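Flerkano 業務用平干し送風乾燥棚 Drirkham
トップ > 乾燥・仕上げ機器 > 平干し機器 > Drirkham

在庫区分:受注生産
資料改訂日:2025年6月26日

概要

Drirkhamは、クリーニング店、衣料修理工房、衣装部門などでの使用を想定した、ニット製品および型崩れしやすい衣類のための送風式平干し棚です。衣類を水平に置いた状態で、棚の背面から側面へ低速の空気を通して乾燥させます。加熱源は搭載していません。庫内の温度は設置室の室温に追従します。

タンブル式の乾燥機やハンガー乾燥に適さない品物を、限られた床面積で同時に処理することを目的としています。乾燥時間は品物の素材、編地の厚み、脱水後の含水量、室内の温湿度に左右されるため、本ページには標準乾燥時間を掲載していません。導入前の試験をご希望の場合は、末尾の窓口で試験乾燥の申し込みを受け付けています。

構造

本体は粉体塗装を施した鋼製の枠、着脱式の棚網、背面の送風ユニット、底部の受け皿で構成されます。正面は開放型が標準で、塵埃の多い場所には別売の前面カーテンを取り付けることができます。棚網は前方へ引き出す方式で、引き出し途中に落下防止の段があります。完全に取り外すときは、段の位置で前端をわずかに持ち上げてから引いてください。

棚網は最大10枚まで装着できます。網の間隔は棚受けの位置で決まり、厚手の品物が多い場合は一段おきに装着して使用します。間隔を詰めて全段を使用すると処理量は増えますが、各段を通過する風量は下がります。薄手と厚手が混在するときは、厚手を上段に、薄手を下段にまとめると、取り出しの時機を揃えやすくなります。

棚網の材質はポリエステルのモノフィラメントで、枠に張力をかけて固定しています。金属部が衣類に直接触れる箇所はありません。網目は糸端やボタンの脚が入り込みにくい寸法としていますが、フリンジや房飾りのある品物については、網の上に付属の当て布を敷いてください。

送風ユニット

送風機は直流ブラシレスモーターによる軸流式です。吸気は背面下部から行い、フィルターを通過した空気が縦方向の風路を上がって、各段の吹き出し口から水平に出ます。吹き出し口には手動のルーバーがあり、使用しない段を閉じることで、残りの段に風を回すことができます。

風速は弱、中、強の切り替え式です。弱は羊毛、カシミヤ、モヘヤなどの獣毛、中は綿および麻の編地、強は厚手の綿製品と当て布自体の乾燥に使用します。獣毛製品に強を用いると、表面の毛羽が一方向に寝ることがあります。仕上げのスチームで戻る場合もありますが、戻らない場合もあるため、獣毛には弱を指定しています。

送風方向の反転機能はありません。品物の表と裏で乾きに差が出るときは、途中で一度裏返してください。裏返しの時機を知らせるため、操作盤には中間通知の設定があります。

操作盤

操作盤は本体右側面の上部にあります。表示部には運転状態、選択中の風速、残り時間、フィルターの積算使用時間が表示されます。設定項目は以下のとおりです。

風速:弱、中、強
運転:連続、タイマー
中間通知:入、切
通知音:入、切
停電復帰:自動再開、停止保持

タイマー運転は設定時間が経過すると送風を停止します。湿度センサーによる自動終了は採用していません。複数の品物を別々の時刻に投入する現場では、棚全体の湿度を基準にした終了判定が個々の品物の状態と一致しないためです。乾燥の終了は、脇の縫い目、ポケットの袋布、前立て、リブの折り返しなど、厚みの集まる箇所に触れて判断してください。

停電復帰の出荷時設定は停止保持です。夜間に無人で運転する現場で自動再開に変更するときは、建物の管理規則を確認のうえで設定してください。

対象となる品物

次の品物に使用できます。

・手編みおよび機械編みのセーター、カーディガン、ベスト
・編地のワンピース、スカート
・ショール、マフラー、帽子などの小物
・中わたの偏りやすい薄手の製品
・洗濯表示で平干しが指定されている衣類
・水洗い後の型置きを必要とする修理品

次の品物には使用できません。

・石油系その他の引火性溶剤が残留している品物
・水が滴下する状態の品物
・革、毛皮を主材とする品物
・棚網の最大荷重を超える品物

引火性溶剤で処理した品物は、溶剤用の乾燥設備で処理を完了させてください。Drirkhamのモーターおよび操作盤は防爆構造に対応していません。同じ室内で溶剤を開放して扱う場所への設置もできません。

編地と平干しの関係

編地は糸のループが連続した構造であるため、織地に比べて荷重による変形が大きくなります。水を含んだ状態では自重が増し、吊り下げると着丈が伸び、身幅が狭くなる傾向があります。肩の一点に荷重が集まると、その部分のループが開き、乾燥後も跡として残ることがあります。平置きの場合、荷重は接地面全体に分散します。

縄編みを含む編地では、目を交差させた部分の厚みが周囲より大きく、含水量も多くなります。交差部の裏側と、隣り合う裏編みの溝とでは乾く速さが異なります。表面が乾いたと判断して取り込むと、交差部の芯に水分が残り、たたんで保管したときに臭気やカビの原因になります。

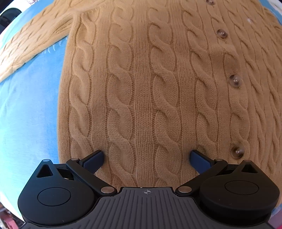
リブ編みの裾と袖口は、横方向に縮もうとする性質を利用した部分です。置くときに引き広げると、そのままの幅で乾燥し、着用時の収まりが悪くなります。リブは自然に閉じた状態で置き、身頃側だけで寸法を調整します。首まわりも同様に扱います。

身頃の寸法を整えるときは、洗う前に測った着丈、身幅、袖丈の値に合わせます。採寸値がない品物では、左右の脇線と袖下線の長さを揃えることを優先してください。ピンを使った型置きは棚網の上では行えません。ピン打ちが必要な品物には、別売の型置きパネルを棚網と差し替えて使用します。

前開きの品物は、前立ての上下端を揃えてから置きます。ボタンを掛けるかどうかは、編地の厚みと前立ての補強の有無によって判断が分かれます。補強テープのない前立ては、ボタンを掛けた状態で乾燥させると穴の周囲が引かれることがあります。ファスナー付きの場合は閉じて置き、スライダーの下に当て布の端を挟みます。

運転手順

1. 洗浄後の品物を、素材に応じた方法で脱水します。平干しの前に、乾いたタオルで挟んで押さえる作業を加えると、下段への滴下を防げます。

2. 使用する段の棚網を引き出し、網面に糸くずや前の品物の毛羽がないことを確認します。濃色と淡色を続けて扱うときは、網面を固く絞った布で拭きます。

3. 品物を網の中央に置き、身頃、袖、衿の順に形を整えます。袖は身頃に重ねず、斜めに開いて置きます。袖が網の幅に収まらないときは、肘の位置で緩く曲げます。折り目をつけないでください。

4. 棚網を奥まで押し込みます。網の後端が突き当たると軽い抵抗があり、そこが定位置です。定位置まで入っていない段では、吹き出し口と網の間に隙間が生じ、風が手前に届きません。

5. 使用しない段のルーバーを閉じます。

6. 操作盤で風速と運転方法を選び、開始を押します。

7. 中間通知が鳴ったら棚網を引き出し、必要に応じて裏返します。裏返すときは両手を品物の下に差し入れ、全体を支えて持ち上げます。

8. 終了後、厚みのある箇所を確認し、湿りが残っていれば追加運転を行います。

受け皿は運転のたびに確認し、水がたまっている場合は捨ててください。受け皿を外したまま運転すると、下部の吸気口から床面の塵を吸い込みます。

設置条件

水平な床に設置し、四隅の調整脚で傾きを補正します。本体の高さは149 cmです。背面の吸気口を塞がないよう、壁との間に手が入る程度の間隔を確保してください。側面は操作盤のある右側に作業の余地が必要です。左側面は壁に寄せて設置できます。

直射日光の当たる場所、蒸気の出るアイロン台やプレス機の正面、外気が直接吹き込む出入口付近は避けてください。室内の湿度が高いと乾燥が進まないため、梅雨期に使用する部屋では除湿機の併用を推奨します。除湿機の吹き出しを本体の吸気側に向けると効果が出やすくなりますが、温風式の機種ではフィルター周辺の温度が上がるため、向かい合わせの配置は避けてください。

複数台を並べる場合は、同じ向きに揃えて設置します。背中合わせにすると吸気が競合し、上段の風量が低下します。設置後は転倒防止金具で壁または床に固定してください。金具は標準付属品に含まれますが、壁側の下地に合わせたねじは含まれません。

電源は接地極付きの専用コンセントから取ります。延長コードの使用は認めていません。電源コードは本体背面の左下から出ており、通路を横切らない経路で配線してください。

保守

日常の清掃は電源を切り、プラグを抜いた状態で行います。棚網は中性洗剤を薄めた水で洗い、陰干しします。塩素系漂白剤と有機溶剤は網の張力を低下させるため使用できません。枠の塗装面は乾いた布で拭きます。

吸気フィルターは二層式です。外側の粗目フィルターは水洗いして繰り返し使用できます。内側の細目フィルターは洗浄できず、積算使用時間3,000時間を目安に交換します。獣毛を多く扱う現場では粗目側の目詰まりが早く進み、風量が落ちます。表示部にフィルター点検が出た場合は、積算時間にかかわらず両方を点検してください。

交換後は操作盤の設定ボタンを長押しし、積算時間を初期化します。初期化の操作は細目フィルターを交換したときだけ行います。粗目を洗っただけで初期化すると、細目の交換時期が分からなくなります。

ルーバーの軸には注油しないでください。動きが渋い場合は軸受に毛羽が巻き付いていることが多く、ピンセットで除去すると回復します。軸流ファンの羽根の清掃は、背面パネルを外す必要があるため、保守契約または点検依頼の範囲となります。

不具合時の確認

送風が始まらない
プラグ、背面の主電源、受け皿の位置を確認してください。受け皿が定位置にないと安全スイッチが作動し、開始操作を受け付けません。

特定の段だけ乾きが遅い
ルーバーの開き具合と、棚網の押し込みを確認してください。袖や裾が吹き出し口に垂れていると風が遮られます。

運転音が大きくなった
調整脚の緩み、粗目フィルターの浮き、背面と壁の接触を確認してください。風速を変えても音の高さが変わらない場合は、使用を中止して連絡してください。

網が沈む
張力の低下が考えられます。棚網は一枚単位で張り替えに対応しています。枠に曲がりがあるものは張り替えの対象外となり、新品との交換になります。

品物に網目の跡がついた
脱水が不足しているか、風速に対して乾燥時間が長すぎる可能性があります。跡の多くはスチームを離して当てると薄くなります。梳毛糸の薄い天竺編みは跡が残りやすいため、当て布を併用してください。

主な仕様

品名:平干し送風乾燥棚
商品名:Drirkham
製造:Flerkano
形式:前面開放、背面吸気、無加熱
高さ:149 cm
棚網:最大10枚、着脱式
網材質:ポリエステルモノフィラメント
枠材質:鋼、粉体塗装
送風機:直流ブラシレス軸流式
風速:弱、中、強
細目フィルター交換目安:3,000時間
保証期間:2年

幅、奥行、消費電力、棚網一枚あたりの最大荷重は、電源仕様と網の幅によって異なります。見積書に添付する仕様図をご確認ください。

標準付属品

棚網、当て布、受け皿、粗目フィルター、細目フィルター、調整脚、転倒防止金具、取扱説明書。

棚網の付属枚数は注文時の指定によります。後から追加した棚網は既設のものと同じ棚受けに装着できます。当て布は綿の平織りで、初回使用前に一度洗ってください。

別売品

前面カーテン
透湿性の布製です。上枠の溝に差し込んで取り付けます。装着時は排気が側面に集まるため、左側面を壁に寄せた設置では使用できません。

型置きパネル Pluvton
ピン打ちに対応した発泡材の芯を、綿布で覆ったパネルです。棚網と差し替えて使用します。風が上下に抜けないため、途中の裏返しを前提とします。布カバーは外して洗えます。

小物用仕切り
手袋、靴下、帽子などを区分けする枠です。棚網の上に載せて使用し、工具は不要です。

移動台 Weerakoon
本体を載せる車輪付きの台です。固定輪と自在輪の組み合わせで、自在輪にはロックがあります。移動台を使用する場合、転倒防止金具に代えて専用の係留ベルトを取り付けてください。棚網を引き出したままの移動は禁止しています。

旧型からの変更点

旧型では棚網の引き出しに止めがなく、手前に引きすぎると脱落することがありました。現行品では落下防止の段を設け、棚受けの形状を改めています。このため、旧型の棚網を現行品に装着することはできません。現行品の棚網を旧型に装着することもできません。

吸気フィルターは旧型の一層式から二層式に変わりました。旧型用フィルターの供給は継続しています。注文の際は銘板の記号をお知らせください。銘板は背面の主電源の下にあります。

ルーバーの材質も変更しています。3月以降の出荷分は軸受を別部品とし、ルーバーを外さずに軸受のみを交換できます。それ以前の出荷分にも同じ軸受キットを使用できますが、初回のみルーバーごとの交換が必要です。

保証と修理

保証期間は納品日から2年です。取扱説明書に沿った使用で生じた故障を対象とし、棚網の張力低下、フィルターの目詰まり、当て布の摩耗は消耗として扱います。移設の際に生じた枠の変形、溶剤の付着による網の劣化は保証の対象になりません。

修理は原則として設置場所での対応となります。送風ユニットは一体で取り外せる構造で、代替ユニットを先に送付し、交換後に返送していただく方法も選択できます。

乾燥後の品物に生じた寸法変化、色移り、風合いの変化については、洗浄条件と切り分けられないため補償の対象としていません。判断に迷う素材は、目立たない箇所または同等の端切れで試験を行ってください。

納期と搬入

受注後に納期を回答します。本体は組立済みで出荷し、棚網は別梱包となります。搬入経路に階段がある場合、または梱包状態で扉を通過できない場合は、分解状態での出荷を指定できます。分解出荷品の組立は有償で承ります。梱包材の引き取りは、搬入時に申し出があった場合に限ります。

問い合わせ先

仕様図、見積:Mohcine El-Sayed(Flerkano 営業窓口)
試験乾燥の申し込み:Houda Abdel Hamid(同 技術窓口)
消耗品、張り替え、修理:Fouad Ragab(同 保守窓口)

試験乾燥では、お預かりした品物を弱または中で処理し、前後の採寸値を記録してお返しします。素材表示のない品物は、混率の分かる範囲を書き添えてください。脱水まで済ませた状態での送付は受け付けていません。

関連ページ
・平干し用棚網 張り替えの手順と送付方法
・吸気フィルター 適合表
・型置きパネル Pluvton
・移動台 Weerakoon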